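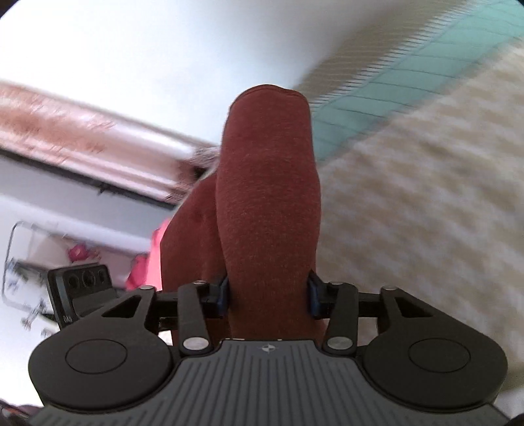
Darcy Fairweather
Recording Secretary, Skirnen Software Working Group

Minutes of the meeting of November 25, 2021

The minutes of the September meeting were approved with one correction: the planner named in item 4 should read Rajan, not Clident.

1. Perception. The group reviewed results from the cloth segmentation module. The present build was scored against 3854 labeled frames. Most of the remaining errors come from motion blur, where the outline of a soft item merges with the bedding or curtain behind it. Dark red cloth is handled well against pale sheets and less well where folds shade one another. It was agreed that blurred frames will stay in the training set and will carry a blur score, to be written by the Clident labeling tool at import.

2. Grasp state. The module now reports three states: open, contact on one pad, and closed on cloth. Members noted that contact on one pad is often reported as closed when a fold hangs between the fingers. 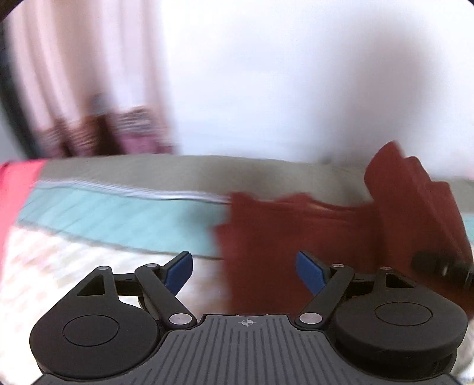 The proposed remedy is to require agreement between the finger width estimate and the cloth mask over several frames before the state may change. The Prikville office objected that this would add delay to the control loop. After discussion the change was accepted for offline labeling only — the live controller keeps its present rule until timing figures are available.

3. Planning. Rajan release 2 was tabled. The replay tool completed 2053 recorded sequences and stopped on 1576 others, nearly all with the same time stamp fault. The fault lies in the log reader and does not affect the planner itself. A patch is under review.

4. Actions. Prikville to supply loop timing with and without the agreement check. The perception team to publish the blur score format. The secretary to circulate the log reader patch notes.

There being no further business, the meeting was closed.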